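Notes from the Kurkosero open day: what should a gripper budget look like?

I went to the Kurkosero open day with a spreadsheet and a bad habit of buying the interesting thing first. Our shop has money set aside for equipment next year, and I wanted to see hand-held grippers being used on small everyday objects before we committed to anything. I came home with six pages of notes, a sore neck, and a much better spreadsheet!

The part I had come for was the cutlery handling. Spoons and sticks sound easy until you try to price the fingers that have to hold them. A thin handle needs a narrow gap and a pad with some texture, and pads are the piece that most of us forget to put in the budget at all.
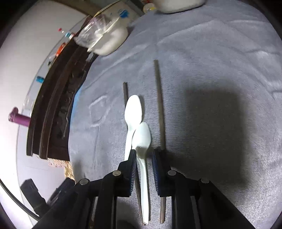 Written by the equipment planning lead, Ternano workshop
12/09/2024

White plastic spoons and dark metal chopsticks on a soft towel make a tougher shopping test than the steel blocks I usually see at fairs. The ribbed pads got my attention right away. I asked how they are bought and the answer was separately, in sets, with a lead time that changes with the season. That went straight into the spreadsheet as its own line. I had been treating pads like printer paper, something you pick up when you run out, and with a 14 day wait that would leave people standing idle.

Then we got to talking about money, which I enjoyed more than I should have. My first draft put 2,000 dollars against "gripper and accessories" as one lump. The Kurkosero people split theirs into the tool, the spare fingers, storage, and the time to train whoever holds it. Their advice was to price a full second tool from day one – two people can work side by side, and a repair doesn't stop the week. I had never thought of the second one as part of the first purchase, but I'm sold on the idea.

Michalski and Pimer both had quotes out on the side table for visitors to leaf through. Pimer's came to 1,007 dollars for a starter set with no spare pads. Michalski's was higher, with the spares included and a longer service period. I'd want to put them on the same form before saying which is cheaper. One thing I would ask both of them: what does the third year cost? Neither quote went that far.
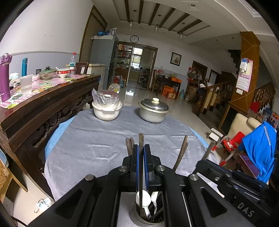 The other big lesson was about props. We had planned to buy one neat matching set of utensils and leave it at that. A mixed bunch is far more useful, with wood next to metal, plain handles next to shaped ones, and a holder that makes you lift things out from between their neighbors. It costs very little. I've put down 42 dollars for ours and I expect to have change left over (someone in the office already wants to empty her kitchen drawer for us).

I also asked about space, and I'm glad I did. My plan had a row of fixed benches in it. The people I spoke to would sooner spend that money on cloths, bins, and a few different tables, and move the work from one to another. A round table and a long one don't ask the same things of your arms. I crossed out two benches on the train home.

Still open for us: who signs off on replacement pads, whether we rent for the first month or buy outright, and where the spare tool lives when it isn't in use. I'll bring the revised sheet to the February meeting, with the Pimer and Michalski numbers side by side, and I've asked Kurkosero if two more of us can visit before then.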